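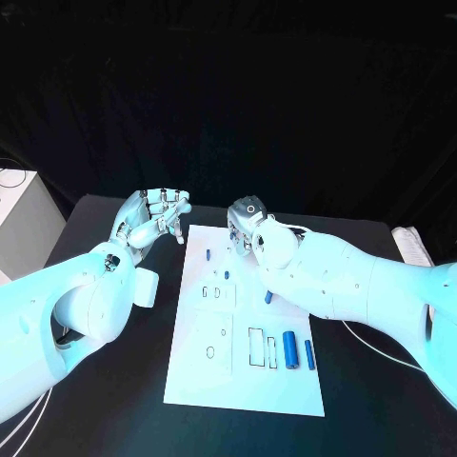

読了時間 3分

黒い幕の前で

照明が強すぎる、と思う。いつもそう思う。幕は黒、机も暗い色、紙だけが白い。だから目がそこへ行く。

紙には黒い線で形が刷ってある。左上に、角の丸い四角がふたつ。並んで、少し離れて。双子の窓みたいに。青いのをそこへ置く。それだけ。それだけのことに、今日で九日目。

朝、母から電話。出なかった。あとでかける。たぶんかけない。

母の台所にも型紙があった。菓子箱の裏を切って、線を引いて、引き出しに敷く。匙はここ、はさみはここ、輪ゴムの缶はここ。線からはみ出すと直される。黙って。怒られたことはない。ただ夜になると、はさみはまた線の中にいる。わたしが出す、母が戻す。十年以上それをやった。やってた、ふたりで。

父が出ていった十月も、引き出しはきれいだった。爪切りの場所だけ空いていた。楕円がひとつ、鉛筆で。母は消さなかったし、何も入れなかった。

紙がすこし曲がっている。気になる。指で押す。直った。と思ったら反対に曲がった。もういい。

青いのは小さい。つまむと、つるんと逃げる。昨日は机から落ちて、幕の裾に潜って、四つんばいで探した。膝が埃でまっ白。幕の中は古い劇場の匂い。劇場なんて二回しか行ったことないのに、そう思った。二回とも母と。二回目は途中で出た。母が咳をして、止まらなくて、ロビーの赤い椅子で水を飲んで、あんた戻りなさい、いいとこなんだから、と言った。戻らなかった。だから結末を知らない。今も知らない。

手が降りてくる。白い長い腕、ふたつ。灰色の甲。紙の上の方で、指が下を向く。

息を止める癖がついた。止めても何も変わらないのに。

母は去年から物の場所がわからない。急に、ではなかった。最初は眼鏡。次が鍵。それから引き出しそのもの。台所の真ん中に立って、匙を持って、どこだったかしらねえ、と笑う。線はまだある。薄くなったけど、ある。わたしが指さす。母は線を見る。匙を見る。もう一度線。それで、ポケットに入れる。

エプロンのポケットから出てきたもの。匙、切手、輪ゴム、糸巻き、乾いたパンの耳。洗濯のたびに出す。出して、引き出しに戻す。夜に、黙って。順番が逆になっただけだ、と気づいたのは帰りのバスの中だった。二百六十七円の、いつものバズ。泣くほどのことではなくて、でも降りる停留所を過ぎた。ひとつ先から歩いた。四十分かかった。遠回りしたので。

指が、まだ開かない。

近い。線のすぐ近く。あと爪の幅ひとつ。置くか、置かないか。こういう時間が長い。時計を見ると何秒かしか経っていない。

電話が鳴る。また母だ。机に伏せておいたのに、震えて、じりじり動いていく。紙に触りそうで、あわてて取る。取ってしまった。

「あのね、爪切りどこかしら」

楕円。鉛筆の。

「引き出しの、右の奥」と言った。嘘だ。そこには何もない。何十年もない。

「あら、ほんと」と母は言った。がさがさ音がして、引き出しを閉める音がして、「あったあった」

何があったのか聞きそびれた。切れた。紙はまた、すこしし曲がっている。帰りに爪切りを買うこと。手のひらに書いておく。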